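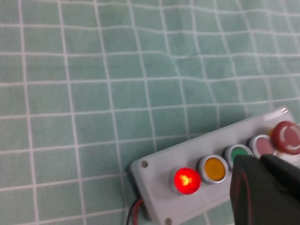 Wrist cam, gripper at the green button. Red lamp lit, E-stop far end of the row.

Ticket: button box task, teleop demos drift toward the pink button
Opened by: Hajnalka Szilágyi
Cell: Gumine bench, arm 2
Status: open, workaround in place
7 comments

PROBLEM
Recording press-the-green-button demos by remote control. Replay of a good demo lands between green and the pinkish one next to it. Sometimes clips the silver ring, sometimes gets the pink button clean. Operator never does this live. Only on replay, and the policy trained on the demos does it too, worse.

30 demos recorded this morning, all marked good at the time. Replayed 2 of them straight after, both off in the same direction, up the row toward the E-stop. Which I don't love.

WHAT I EXPECTED
Replay goes where the hand went.

SETUP
- arm 2, leader arm on the Loureiro stand, follower on the bench
- Vetero recorder, joint positions plus wrist cam
- button box on the green grid cloth, set diagonal on purpose, box gets moved between demos
- task is: come in, press green, back off. No other buttons.

TRIED SO FAR

1. Rehomed both arms. No change.

2. Checked the box hadn't slid. Put tape at two corners under the cloth edge, pressed green by remote ten minutes straight, box stayed put. Cloth does ripple a bit when you lean on the table but the box doesnt go with it.

3. Slowed replay to half speed. Better! Still off, but hits the green button instead of the ring. So timing is in it somewhere.

4. Swapped the USB cable on the leader. No change. Put the old one back.

5. Looked at the logs. Leader stream and follower stream don't line up. Follower is late by 119 ms at the worst spot, which is the approach, when the operator is moving fastest. We record the LEADER positions as the action and the camera frame at the same stamp. So the picture shows the finger in one place and the action belongs to where it's going to be a bit later. Live you don't notice, your eyes fix it. You just wait for the finger to arrive and then push.

6. Tried recording follower positions as the action instead. Replay now lands on green but the press is too weak, doesn't go down. Makes sense, follower position stops at the button surface, leader goes past it and that's where the push comes from. Reverted.

COMMENTS

Loureiro bench desk
Is the gripper blocking the button in the wrist view? From your still the finger is right over green and the lower half is gone. If the policy can't see green at the end it's going to guess from the neighbors.

Hajnalka Szilágyi
Yes, bottom part of green is behind the finger at the end, pink one too partly. Can't do much about that with the cam where it is. But plain replay doesn't use the camera at all and replay is off too. So two problems maybe. Lets do the lag first.

Loureiro bench desk
Fair. Are you on the old Fimolbridge build? The old one batches the leader packets when the link gets busy and then sends a clump. Try the build from March, batching is off by default in that one.

Hajnalka Szilágyi
Was on the old one. Updating now, will post.

Hajnalka Szilágyi
Updated. Worst lag now 46 ms. Recorded a few fresh demos, replay at full speed hits green every time so far, near the edge but it's down and it counts. Old demos are still bad obviously, they have the lag baked in.

Loureiro bench desk
You might be able to save the old ones by shifting the action stream. Wouldn't trust it if the lag moves around inside an episode though.

Hajnalka Szilágyi
It moves around. Slow at the start, bad in the middle. Tried one shift value on one demo and it fixed the approach and wrecked the press. Throwing the morning set out. Faster to re-record than argue with it.

WORKAROUND FOR NOW (anyone using arm 2 please read)
- check Fimolbridge version before recording, the splash line prints it
- come in from high, stop over green, wait a beat, then go straight down. No swooping in sideways, thats where the lag hurts
- hold the press until you see the finger stop, then lift
- replay the FIRST demo of every session before doing more. I skipped this and lost a morning
- after moving the box, check the black and red wires are still lying out to the side and not under the arm's path
- hand on the real arm stop during replay. The E-stop on the box is part of the task prop, it does not stop the arm!! Two people have asked me this now

STILL OPEN
- policy retrain on the new demos, not started
- the occlusion thing. Idea: tilt the wrist a little on approach so green stays in view longer. Needs the operators to all do it the same way or we get mush
- hand guided demos (grab the arm and push it) as a cross check. No leader so no lag. But then my hand is in the wrist view half the time and the press force comes out different again. Will do a small set anyway
- somebody has the short hex key for the Loureiro stand, want it back, the elbow joint on the leader is getting sloppy

Leaving ticket open til the retrain is in. If replay drifts on your arm too put the lag number in here with the build version, not just "same".

Share 2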